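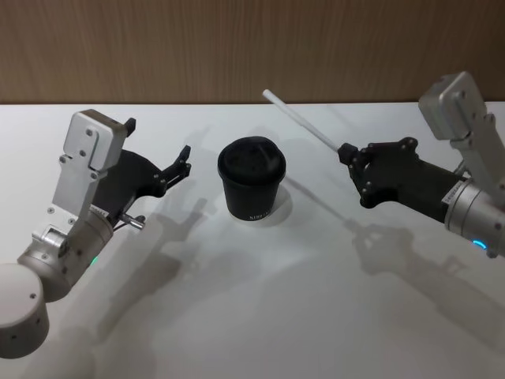

4. First Flushing and Taste Check

This section is for the Flilta under-counter water filter, after the housing is mounted and the two hoses are connected (section 3). You need a bucket, a dry cloth and one cup. Please read all the steps before you open the water.

4.1 Flushing the cartridge

1. Check that the cartridge is number 881. The older cartridge 1,262 has a different thread and must not be used in this housing.
2. Turn the cartridge to the right until you feel the stop. Use only your hands.
3. Open the shut-off valve by one quarter turn and wait until the sound of air in the hose is finished.
4. Open the valve fully.
5. Let cold water run from the tap into the bucket for seven minutes. In the beginning the water can be gray. This is fine carbon dust and it is not harmful for the drain.
6. Close the tap and dry the housing with the cloth. Wait a little, then touch the underside of both hose nuts with a dry finger.

CAUTION: Never flush with hot water. Hot water damages the cartridge and the warranty is lost.

Note: If a nut is wet, close the valve first and let the pressure out at the tap. Only then tighten the nut.
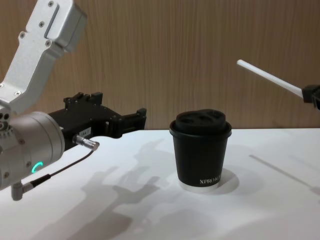
4.2 Taste check

The taste of filtered water is best checked cold and without anything added. Fill the cup, let it stand for a short time and smell it before you drink. Glass is the best, but a paper coffee cup like the black one on the white tabletop is also good enough, if it is unused. In a dark cup you can not judge the color of the water, so for this check pour a little into a clear glass also. When the water still tastes of plastic, repeat steps 5 and 6 of section 4.1.

4.3 Setting the bypass

The bypass screw is on top of the filter head. It mixes some unfiltered water into the filtered water.

1. For drinking water and tea, leave the screw on position 0.
2. For a coffee machine, ask the seller of the machine which hardness it needs.
3. Turn the screw only one position at one time, and let two liters run before you test again. 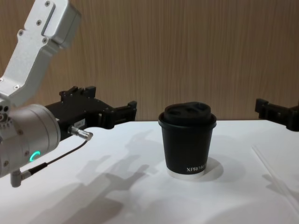

Fig. 3: Metal connector with knurled barrel

4.4 Resetting the counter

The counter begins at 3,624 liters and counts down to zero. It does not know when you change the cartridge, therefore the reset must be made by hand.

1. Hold the button on the display until all the digits blink.
2. Let the button go and press it once more, short.
3. Write the date of the change on the cartridge with a waterproof pen.

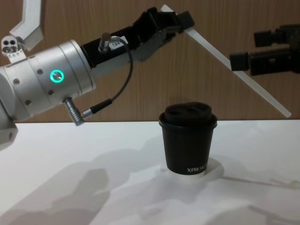
Fig. 4: Green ring light and label 184

Note: After a long holiday, repeat the flushing from step 5 of section 4.1. The counter does not need a reset in this case.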